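Cornamero (gripper)

Print this page
E-mail this article

Cornamero is a hand-held two-finger gripper built in the shared workshop Killel. It was designed by Vlastimil Šindelář and first assembled in May, with later changes to the fingers and the mount made together with Vlasta Krajčí. The name is also used for the set of drawings and notes which the workshop keeps for members who want to build their own copy.

Origin

Šindelář began the work at home, on a kitchen table, as a replacement for an older tool named Kuruc. Kuruc had a single moving finger and a fixed one, and the user had to bring the fixed finger to the object first. This made it tiring for small parts. The first sketches of Cornamero kept the handle of Kuruc and changed only the front half, so that both fingers move toward the center by the same distance.

The build moved to Killel when the printed parts became too large for the home printer. Krajčí, who was at that time repairing the bench drill of the workshop, redrew the mount so that it could be drilled on that machine without a special holder.

Construction

The gripper consists of a handle, a trigger, a sliding carriage and 2 fingers. A cord runs from the trigger to the carriage and is returned by a spring. The fingers are printed separately and are fastened with screws, so a worn finger can be exchanged in a short time. A camera is fixed behind the fingers and looks forward over them.

The complete tool weighs 378 grams without the cable. The parts list in the workshop notes gives a printing time of 1164 minutes for one full set, if all parts are printed on one machine and none has to be repeated. In practice the carriage is often printed twice, as its rails are thin and easily come out rough.

The electronics are limited to the camera and a small board called Ikton, which Krajčí made for an earlier project. Ikton reads the position of the carriage and sends it with the picture to a computer. Builders who want only a mechanical tool may leave the board out; the space for it in the handle then stays closed with a flat cover.

Adjustment

After assembly the fingers must be set so that they close evenly. The usual method in Killel is done over a light background on a workbench. The builder holds the tool above the surface, opens the fingers fully and compares the two tips in the camera picture. If one tip stands higher than the other, the screws of that finger are loosened, the finger is moved, and the screws are tightened again in small steps.

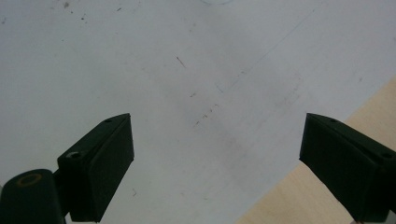 The trigger cord is adjusted last. A cord which is too short keeps the fingers from opening to the end of their travel, and a cord which is too long leaves free play at the trigger. The notes advise to leave a little play — the cord becomes stiffer in a cold room, and the workshop is not heated at night.

Known problems

The first version had the spring on the outside of the carriage, where it caught on sleeves. It was moved inside in the second version. The screws of the fingers may loosen after long use, and the notes recommend to check them before each session. Version 4, the present one, has a wider mount, but fingers from the earlier versions do not fit on it without filing.

A motor in place of the trigger has been discussed. Šindelář has been against it, as it would make the handle heavier and would need its own power supply. Krajčí has drawn a variant with a motor, but it has not been built.

See also

Kuruc (hand tool)
Ikton (board)
Killel workshop

Print this page
E-mail this article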